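Saturday, January 16, 2021

Winter league registration closed last night, and I finally have the numbers in front of me. We ended up with enough kids for five teams in the 10U group, one more than we had in November when I first posted about this.

For anyone new here, I keep the schedule for the indoor youth baseball league that plays out of the Clevis fieldhouse. I also coach one of the teams, which this year is sponsored by Olatunji Tire and has the orange shirts. I write these posts mostly so parents have one place to look.

The odd number of teams means one team sits out every week. I went back and forth on this. We could have split the kids into four bigger teams, but then you get players standing along the wall for half the night, and the fieldhouse is too small for that. A bye week is easier on everybody. The bye team can still use the batting cage during its normal slot if a coach is there to open it.

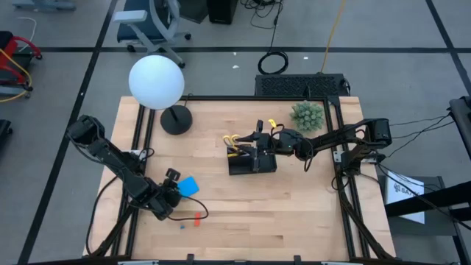

Games are six innings or 75 minutes, whichever comes first. Last year we let a couple of games run long and the late game didn't start until after eight, on a school night. I got emails. This year the clock is the clock. If the inning isn't finished when time runs out, the score goes back to the last full inning.

We are also keeping the soft ball for 10U. I know some of the parents want the regular one. The walls are close, the lights are low, and I have taken one off the shin in there myself.

Ebuka Uzor is back to umpire the early games. He did most of them last winter and the kids listen to him. His strike zone is a little generous at the knees, so I have been telling my hitters to swing. We still need somebody for the late games. It pays a little, and you don't need to be certified for this age group, but you do need to know the infield fly rule.

On money, the scoreboard fund stands at $930. The replacement board was quoted at $1374 with the controller, so we are short, but closer than I expected. The concession table should cover part of the rest if people remember to bring cash. Until then we use the flip cards.

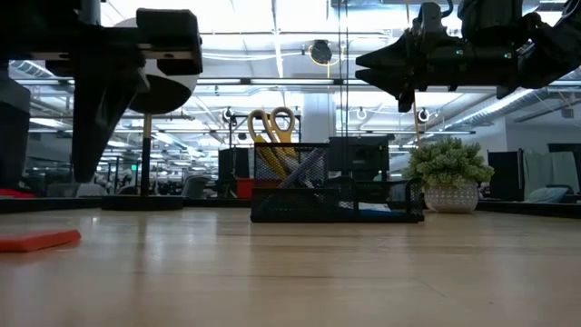 Two grippers at the worktable.

My own team had its first practice Thursday. We have 2 returning pitchers, and one of them has grown so much since last season that his release point is all over the place. We worked on that for most of the hour. The rest of the group did ground balls off the back wall, which is still the best drill I know for a small space. Our new catcher had never put the gear on before and had the shin guards on the wrong legs. He blocked pretty well once we switched them.

The first game is us against Fivitz Hardware. They beat us twice last winter and they have most of the same infield back. Please have players there 20 minutes early, in sneakers, no cleats. The side door sticks, so pull hard.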